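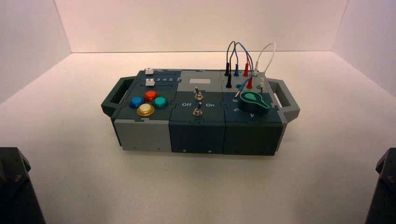
How long should you leave bread dough to rise the first time?

Until it has grown to about double its size, however long that takes in your kitchen. A recipe can only guess, and on a warm August afternoon my dough is ready well before the recipe says, while in winter I have time to walk the dog and have a cup of tea and it still isn't there.

I learned this loaf from my neighbor Irena Pawlak when I first moved to Enthorpe, and I've made it so many times now that the recipe card has gone see-through with butter. It's a plain white loaf, nothing fancy, good for toast and even better for a fried egg sandwich. If you've never baked bread before, please don't be nervous! You need one bowl, one loaf pan and a morning when you'll mostly be at home.

What you need

Bread flour, 4 cups, plus a little for the counter
Warm water, 1 1/2 cups
Instant yeast, 2 teaspoons
Salt, 1 1/2 teaspoons
Sugar, 1 tablespoon
Soft butter, 2 tablespoons, and some more for the pan

Mixing

Put the flour, yeast, sugar and salt in your biggest bowl and stir them around with your hand. Pour in the water and drop in the butter, then mix until you can't see any dry flour. It will look shaggy and a bit sad, and you'll probably wonder if you've measured something wrong (I still do, every so often). Cover the bowl with a dish towel and leave it for 5 minutes. The flour soaks up the water while it sits, and the kneading goes much easier afterward.

Kneading

Turn the dough out onto a lightly floured counter. Push it away with the heel of your hand, fold it back toward you, give it a quarter turn and do it again. Keep that up for 8 minutes by the clock. Go easy on the extra flour – a slightly sticky dough makes a softer loaf, and you can always scrape your hands clean with a butter knife. 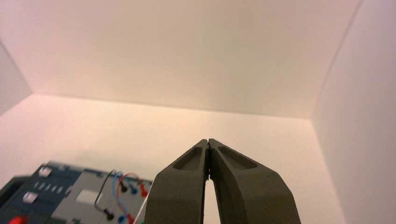

When the dough feels smooth and springs back slowly after a poke, you're done. Shape it into a ball and put it in a buttered bowl, then cover it and find it somewhere cozy. I like the top of the refrigerator. Irena puts hers in the oven with only the light on, which works beautifully as long as you remember it's in there before you preheat (ask me how I know).

Shaping

Once it has doubled, press the air out gently and pat the dough into a rectangle, with the short side about as long as your pan. Roll it up from that short side, fairly snugly, and pinch the seam closed. Lay it in the buttered pan with the seam underneath and cover it again. You want it to rise until the top is just peeking over the rim, so keep an eye on it, because the second rise is usually quicker than the first. 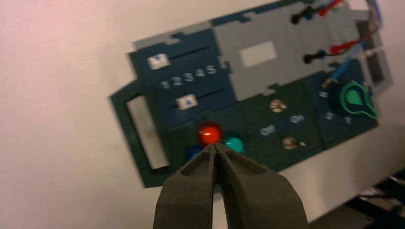
A light touch is all you need.

Baking

Heat the oven to 375°F while the loaf finishes rising. Bake it on the middle rack for 35 minutes, until the top is a deep golden brown and the bottom sounds hollow when you knock on it. If the top is getting dark too soon, lay a piece of foil over it loosely.

Tip the loaf out of the pan right away and let it cool on a rack before you slice it. I know, I know – the whole house smells wonderful and the butter is right there. But warm bread squashes under the knife and goes gummy in the middle, so try to give it at least 50 minutes.

It keeps for a few days in a paper bag, and it freezes very well if you slice it first. The heels make lovely breadcrumbs.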